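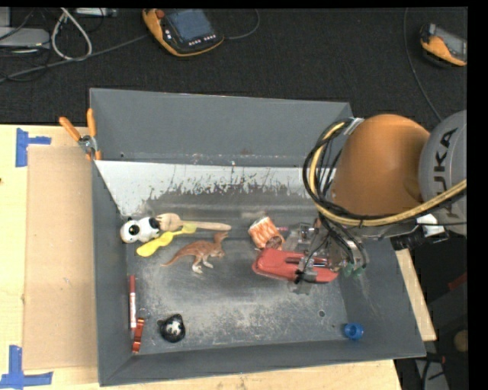

Drita Berisha learned to fly at Flestcombe when the field still had a grass runway and a fuel truck that had to be push-started. She now runs the flight school there, with 4 airplanes and 2 full-time instructors besides herself. In March she changed the way the school teaches crosswind landings, and other schools have been calling to ask about it.

"We were sending people out on calm days and then acting surprised when they couldn't handle wind," she says. "Students would cancel if the windsock moved. We let them, and they got their licenses, and then they rented from us and bent things."

The bent things are what got her started. She went back through the logbooks for the two older trainers, which between them had recorded 3,272 landings over the period she looked at. Most of the tire and nose gear write-ups followed flights by pilots who already had a license.

Under the new plan, a student does the first crosswind lesson before solo and never touches down in it. The instructor handles the power and the student flies the length of the runway a few feet up, holding the centerline with the rudder and the drift with the ailerons. Then they go around and do it again.

"It's boring to watch," Berisha says. "Rhydian hated it."

Rhydian Ifans, who has taught at Flestcombe longer than anyone else there, does not dispute that. "I thought it was a waste of the student's money," he says. "An hour in the air and no landing in the book. I said so in the meeting." He came around after flying with a student who had struggled for weeks to keep the nose straight. "She got it on the fifth pass. I still think we do too many passes with the quick ones."

Cost is the complaint Berisha hears most. The lesson is billed at 172 an hour like any other, and she has not discounted it. She did drop one of the pattern sessions later in the course, so the total comes out the same.

She has no plans to buy a simulator. The school tried one for a winter and sold it on to the club at Gradach. "The rudder felt like stepping on a sponge," she says.

Her next job is the runway lights on the north side, which need new cable before the evenings get shorter. Ifans wants the windsock moved first, as the hangar blocks it from the run-up area.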